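Skip to content

Posted Thursday, October 23, 2025 by the Misent house blog

We use cookies to keep this site running. By staying on the page you're okay with that. Accept / Manage

Keys. Again. Spent most of last night on the hall drawer and I'm writing this fast before work, so sorry for the mess.

Backstory, short version. We moved into the Wallard Street place in April and got handed a coffee can of keys. No tags. Front door, side door, shed, a padlock or two, and then a whole lot of who knows. I said I'd sort it that weekend. Ha.

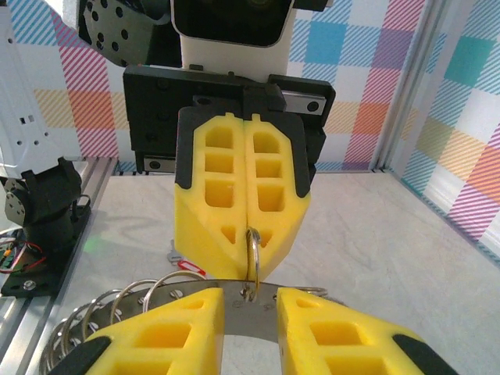 My rule for the drawer was simple: every key gets tried in every lock, once, then it gets a home or goes in the scrap jar. Took two evenings. The thing that slowed me down was the rings. I went with plain split rings, the shiny metal kind, and my thumbnails are wrecked. Use a butter knife. Or a staple remover, which I read about AFTER. One ring per door, no ring-on-ring chains, those get tangled in a pocket and then you're on the porch in the rain with groceries.

Final tally was 19 keys that fit something. The rest, scrap jar. Felt great. Also found out the shed has been unlocked since we moved in, so there's that.
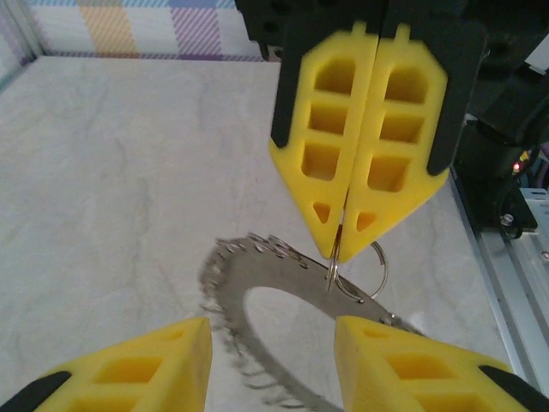 What to hang on them

Went back and forth on this a lot. Colored caps look neat but they crack, and I can never remember if blue is side door or shed. Paper tags last maybe a month. I wanted something big enough to find by feel at the bottom of a bag, and flat so it doesnt poke me when I sit down.

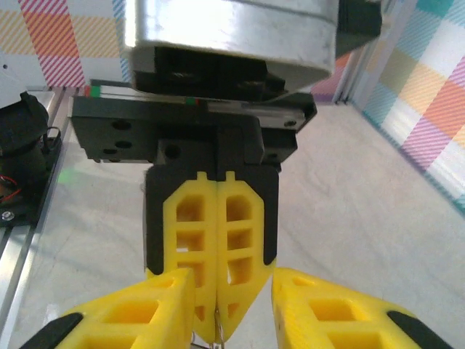 Also wanted it cheap. The hardware store over on Panton had brass tags, nice ones, but they wanted 40 bucks for a set and I'm not paying that to label a shed. Ended up with blanks from a craft seller and a letter punch set borrowed from work. My letters are crooked. FRONT is fine, SIDE leans, SHED I hit the H twice. Whatever, readable.

One thing though. Don't stamp your address on it. I almost did, punch in hand, before I thought about what that means if it falls out in a parking lot. Door name only, and even that's maybe too much. Some people use a nickname or a symbol. I might redo FRONT as a star.

Spares: one set with a neighbor, one set at my desk. Not under the flower pot. We had one under the flower pot until last week, yes I know.
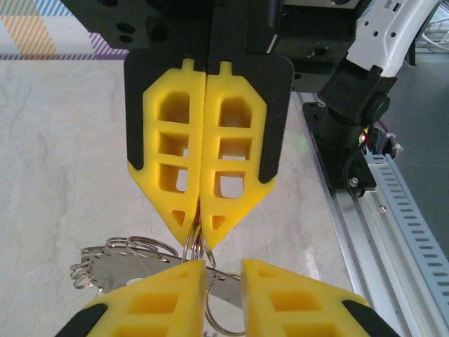

Key ring, pinched between the yellow fingertips. Still the best two cents of hardware in the house.

Next up is the hooks by the door, wich I keep putting off because the wall there is plaster and the last anchor came out with a chunk the size of a cookie. If anybody has a hook rail that holds in old plaster tell me. Ok running late, bus.

Get new posts by email. Enter your address to subscribe. Unsubscribe any time.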